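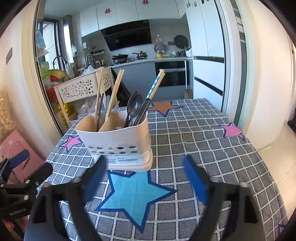 How to Sort a Utensil Holder (and Keep the Chopsticks From Taking Over)

February 13, 2018
By Jadwiga Kwiatkowski

I don't believe in kitchen organizing systems. I've bought a few, and most of them moved the mess to a nicer address. A plain two-compartment holder on the table is the one thing I've kept, and even that goes wrong if you fill it carelessly. What follows takes ten minutes or so the first time, and less once you've done it.

Step 1. Empty it and turn it upside down

Over the sink, please. Crumbs collect in the bottom of these things and you won't see them from above. If yours has round holes low on the front, poke a cotton swab through each one. The holes are sold as ventilation. I think they help a bit, but they don't dry anything you put away dripping, whatever the packaging promises.

Wash the inside with hot soapy water and a bottle brush. A sponge won't reach the corners. Leave the holder on its side on a towel until it's dry all the way down.

Step 2. Take off the sticker, or don't

A lot of white plastic holders come with a small label near the base. Every cleaning column says to peel it off immediately. If it's flat and firmly stuck, I leave it. A half-peeled label is worse than a whole one because the gum picks up dirt. If it's already lifting, warm it with a hair dryer on low, pull slowly, and rub what's left with cooking oil. Wash again afterward. Loose threads and hang tags should simply be snipped.

Step 3. Pair the chopsticks

Lay every chopstick you own on the table and match them by length first, then by color. Plain wooden ones are harder than patterned ones, since they all look alike until you eat with two that aren't. Stand each pair on its blunt ends and look across the tips.

Throw out any that are cracked, splintered or fuzzy at the tip. You may read that sanding and oiling brings wooden chopsticks back. I tried it in January with a set from Bevlow and spent an evening on something I threw away two weeks later.

Orphans go too. The missing one is not coming back.

Step 4. Decide what the two compartments are for

The usual advice is "by frequency of use," which sounds sensible and falls apart by the second meal. Sort by shape.

Left side: thin, straight things. Chopsticks, skewers, a narrow metal utensil if you have one.

Right side: things with a head. Soup spoons, serving spoons, plastic utensils. Put these in handle down so the heads fan out at the top and you can tell them apart.

Long chopsticks will lean, and a pair dropped in toward the middle will stick out at an angle and catch your sleeve. You can live with it or buy a taller holder. I compared the Plilov and the Kyriakidis in a shop and neither was tall enough to make any difference — I went home with nothing.

One argument against my own method: heads-up spoons get touched by everybody reaching past them. If you have small children, a drawer may suit you better. Knives should be in a drawer or block anyway.

Step 5. Stop before it's full

You should be able to pull out one spoon without three others coming along. If you can't, take things out until you can. A family of four doesn't need 17 spoons on the table at once. Put the extras in a box and see whether anyone asks for them.

Step 6. Put it where people eat

Near the back of the table or against a wall is fine, as long as nobody has to stand up to reach it. If you use a printed tablecloth, lift the holder and wipe under it when you wipe the rest. A damp base leaves a ring.

Upkeep

Wash the holder every week. I've seen it claimed that once a month is plenty, and I'd invite anyone who thinks so to smell the bottom of theirs. Dry utensils with a cloth before they go back in.

Related

Do drawer dividers do anything?
The Prenda dish rack after 220 days
Getting oil stains out of a tablecloth
When to replace wooden spoons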